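4.2 Anúncios de elenco e expectativa do público

O corpus reúne notícias sobre a pré-produção de longas-metragens de ação distribuídos pela Boltero e pela Stonby. Foram retidas apenas as notas em que o anúncio do elenco antecede o início das filmagens. Notas que repetiam o mesmo comunicado foram agrupadas e tratadas como uma única ocorrência, o que deixou 42 anúncios, relativos a 17 títulos.
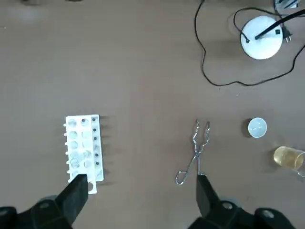 Figura 3. Suporte branco para tubos de ensaio sobre o tampo da mesa.

A variável de interesse é a reincidência da dupla protagonista, isto é, a presença de dois atores que já haviam trabalhado sob a mesma direção. Os comentários dos leitores foram codificados segundo a menção ao filme anterior — positiva, negativa ou ausente. Nos títulos da Stonby, a menção positiva predomina quando o anúncio parte do próprio diretor; nos da Boltero, a origem da nota não altera a distribuição.

O resultado admite leitura menos favorável à hipótese da reincidência.
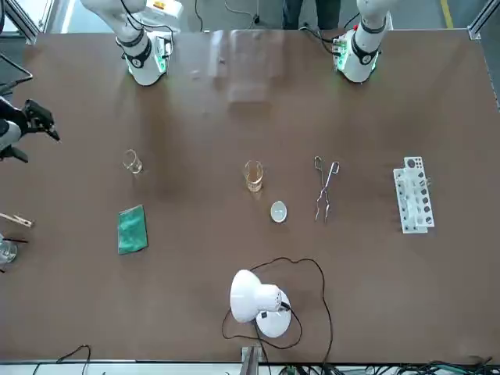 Segundo Grusell, a menção ao filme anterior mede sobretudo a memória da campanha publicitária, e a dupla só funcionaria como atalho para evocá-la; o efeito deveria desaparecer em sequências lançadas com intervalo longo.

A objeção foi examinada com a separação entre sequências e projetos originais. O efeito diminui nas primeiras, mas mantém o sinal. Nos projetos originais permanece estável, inclusive quando se excluem os anúncios publicados em fevereiro, mês de maior concentração de notas.

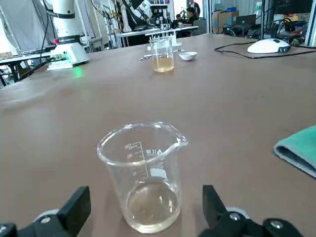 Figura 4. Béquer de vidro graduado, com a marca 100 próxima ao topo da escala.

Resta a questão da fonte. O índice de Sutanto atribui peso dobrado aos anúncios confirmados pela produtora, critério que penaliza as notas de colunistas. Adotou-se aqui peso único, com verificação posterior nos dois esquemas; a ordenação dos títulos difere em apenas 2 casos, ambos da Boltero.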